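The Porelholm robotics open day is now under way at our Morcombe site. We will post updates here through the day. Doors are open until 4 pm and entry is free.

Our thanks to everyone who joined the first tour at 9 this morning. A total of 400 places were offered in advance and 406 requests were received. All 406 have been honoured.

Visitors should report to the Grodcombe Road entrance. The car park at the rear of the building is reserved for blue badge holders and deliveries.

The main demonstration this year concerns doors. Care homes and hospitals have told us that a robot which cannot get through a closed door is of limited use to them. The Hosseinzadeh Laboratory has been working on this question with us since October.

Each demonstration has two parts. The task is first shown in simulation on the large screen in Room 7, with staff on hand to explain the controls. Groups then move to the workshop, where a full-sized practice door has been fitted.

Please note that the workshop floor is marked in yellow. Visitors are asked to remain behind the line while the arm is powered. Children under 9 must be accompanied by an adult at all times.

The noon talk on safety standards was full. The slides will be placed on the Porelholm website under Public Events.

From the Room 7 session, the simulated gripper close up to the wooden door, with the long upright bar just above and to the right of it.

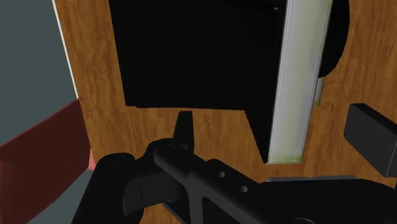 Hosseinzadeh asked that we add a remark made to the noon audience: a door that sticks in damp weather remains much harder to model than a lock, and the team would welcome accounts of awkward doors from anyone who works in a care setting.

Accounts may be left at the front desk or sent through the contact form on our website. Please give the type of handle and say which way the door opens.

The last tour leaves reception at 3 pm. Places remain.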